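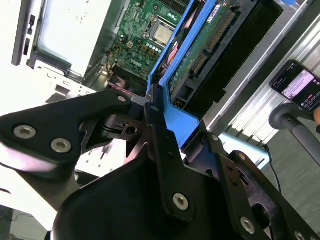
The old Dell, opened up, with the hard drive in its blue caddy.

Home | Projects | Workbench | About

Inside the old Dell
December 15, 2019

I have been wanting to get into this desktop since October, and last night I finally cleared the bench and did it! It came from the surplus sale in Jembridge, where it cost me less than lunch, and it had been sitting beside my desk ever since with a stack of Flemex catalogs on top.

What I love about these office machines is how much thought went into getting them apart again. The drive caddy is bright blue plastic – you spot it the second the side is off – and it holds the drive along its edges so you can handle the whole thing without touching the green board. I went slowly around the red and black wires, which run pretty close by (I have yanked a connector before and I'd like to keep that at once).

The motherboard has DELL printed right on it, and the processor sits there all silver with a row of little capacitors for company. I could look at a board like that all evening. My plan is to copy everything off the old disk first, 2,517 files if my list from the first boot is right, and then put in the solid state drive I've been saving. After that comes fresh thermal paste and a good going-over with the soft brush.

I'm naming it Gilbert. It will live on the shelf in the hall and serve music to the kitchen, and if there is room left over I'll move the scanned recipes there too – all 270 of them! Next post: the fan, and whether I can get it any quieter.

Print this post | E-mail this post

© 2019 Ferkia Workbench | Contact | Back to top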